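How We Look After a Robot Hand

At Cernstead we have a robot named Kastudora. It has a hand with two fingers, which we call a gripper. The fingers are dark and smooth, and they close from two sides, like when you pick up a cookie.

We train the hand with many things. One of them is a dark brown block with a rough surface and a thin black cable. The robot must hold it, but it must not pull on the cable.
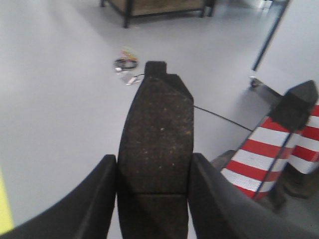 Cleaning the fingers

Dust makes fingers slippery. Every morning we switch the robot off and wait 2 minutes. Then we wipe each finger with a soft cloth. We also check the 4 screws of the hand. After 2,000 grips we look at the fingers very carefully, and old ones we change.

Checking the way

Before the robot drives, a person walks over the floor first. Cables must stay away from the wheels, and boxes must stand at the side.
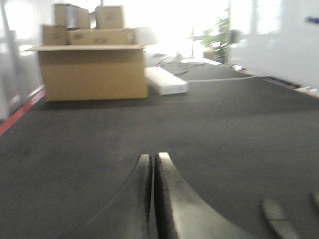
Then the robot may drive slowly, with its hand low. If it makes a strange sound, we press the stop button and begin again with the screws.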